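Sultach Summit Statements Corpus, v2

README, work in progress. Sorry for the gaps, will fill in when I get a minute.

What this is: public statements by governments before, during and after bilateral talks. Communiqués, press readouts, spokesperson remarks, joint declarations. 2492 documents, 123 meetings, 17 languages (English translation alongside where we had one). Meetings that got called off are in too, flagged in the status column. 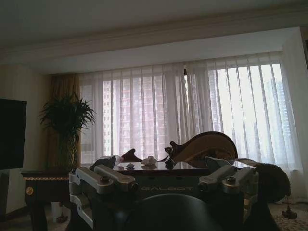

Carved wood ornament on the dark tabletop, window behind.

Whats in the folder

statements.csv - one row per document
meetings.csv - one row per meeting, joins on meeting_id
text/ - plain text, UTF-8, file name = doc_id
codebook.txt - read this before you email us

Main columns: doc_id, meeting_id, side, issuer, lang, status, text_type, stance. Side is A or B, alphabetical by country, means nothing beyond that. Status is held, postponed, canceled or unclear. Please dont merge postponed and canceled. Governments pick between those two words carefully and half the point of the set is to keep the difference.
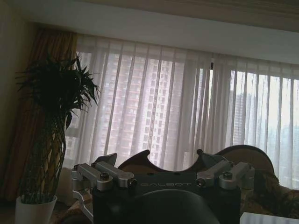 Stance labels are the weak part. Two coders per document, disagreements went to a third. Coders marked how firm a demand sounded: precondition, goal, preference, none. A lot of readouts are vague on purpose, you get the outline of a position and not much more, like the apartment tower behind those sheer white curtains. If a coder couldn't point to a sentence, the label is "none". So "none" is overused. Known issue.

Sources: foreign ministry sites, leaders' office press pages, and for older meetings the Erneck clippings archive (scanned, OCR, expect junk characters). Paywalled news copy is not included. Where a ministry quietly edited a statement after posting we keep both versions, suffix _r1, _r2.

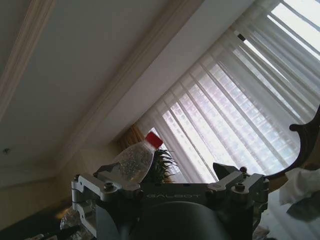

Bottle with a red cap, houseplant behind it.

Known problems

- readouts of the same phone call sometimes counted as seperate meetings, fixed most of them
- the name Đỗ and others with diacritics broke in v1 exports. Fixed here, but if you open the csv in a spreadsheet set the encoding by hand
- small countries thin. They post less and take pages down more
- time of day is local to the issuer, not UTC. Statements put out at 11 pm can land on the wrong side of midnight when you line up the two sides
- translations uneven, some official, some ours. See trans_source

Don't use this to predict whether a summit will happen. People tried with v1. The set only covers meetings that somebody announced, so anything arranged and dropped in private is missing, and the canceled group is more than a little skewed toward the famous ones.
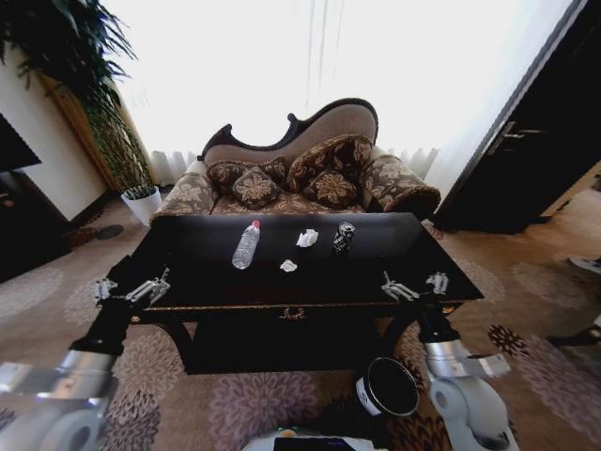 Same goes for ranking countries by how tough they talk. Press offices have house styles and the stance column picks up some of that. Compare an issuer with itself over time and you're on safer ground.

License: statement texts belong to whoever issued them. Our labels and tables are free to use with credit, cite as Sultach Corpus v2. The Costton mirror is still v1, don't pull from there.

Next update planned for September. Will add joint press conference transcripts if the speaker tags get cleaned up. Corrections: send doc_id, column, and what it should say.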